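Software Engineer, Manipulation Policies and Data Tooling
Maswood, robot learning team. Full time, start in July or by agreement.
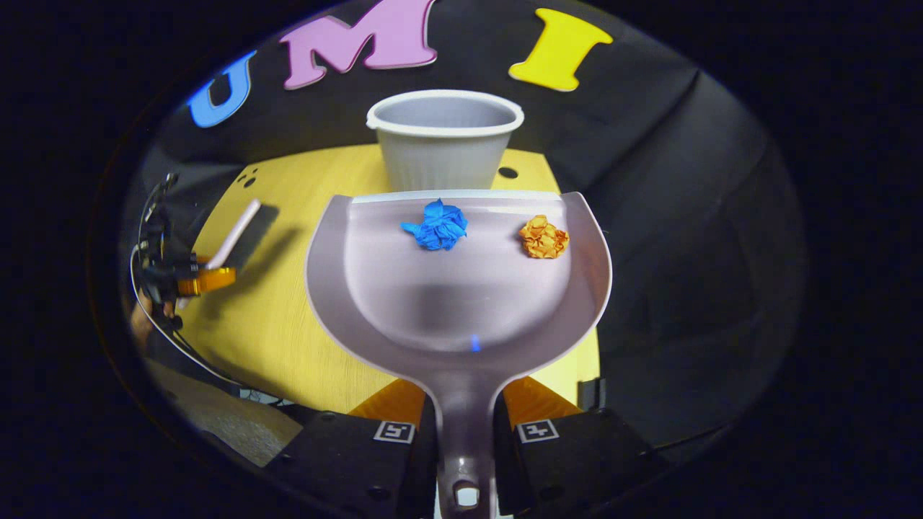 We are a small team and we write the software that turns hand-held gripper recordings into policies a robot arm can run. Our first product, Bokik, is a planner and controller for table tasks: sweeping up, pouring, sorting, putting things back. We now look for one more engineer to work between the data side and the control side.

What you will work on

The largest part of the job is our data pipeline, which we call Zistia. It takes wide-angle video from the grippers, finds the markers on the fingers, computes the opening width, estimates the camera path and writes clean episodes for training. At present 208 task recipes go through it. Some of the code is four years old and it shows. You will own the marker detection and the time alignment, and you will decide what to rewrite first.

The second part is the runtime. Our policy gives out actions in short chunks, and the controller must follow them smoothly also when the next chunk comes late. Latency between camera and arm is at the moment 100 ms and we would like to have it at 50. You will measure where the time goes and bring it down together with Leonie Mudgway, who leads control.

There is also tooling: a viewer for episodes, a script that flags bad calibration, and test runs every night. When somebody changes the fisheye model, we want to know by the next morning what it did to old data.

What we ask for

Good Python and solid C++. You should be able to read the code of other people with patience.
Working knowledge of camera models, rigid transforms and filtering.
Some experience with training policies by imitation. A finished thesis or a serious side project is enough.
Clear written English. Half of the team speaks it as a second language, so it does not need to be elegant.

Experience with visual SLAM or real-time Linux is welcome but not required. We do not ask for a particular degree.

What we offer

A permanent contract after a trial period of three months, 30 days of vacation, and two days per week from home if you wish. You will have regular time with the hardware, and you may publish your work after a short internal review.

How to apply

Please send a CV and one page about a bug in a perception or control system which took you long to find. Address it to Tamsin Bright at Maswood. The first talk is by video and takes 50 minutes. After it comes a paid task of half a day, done at home, on a set of our recordings.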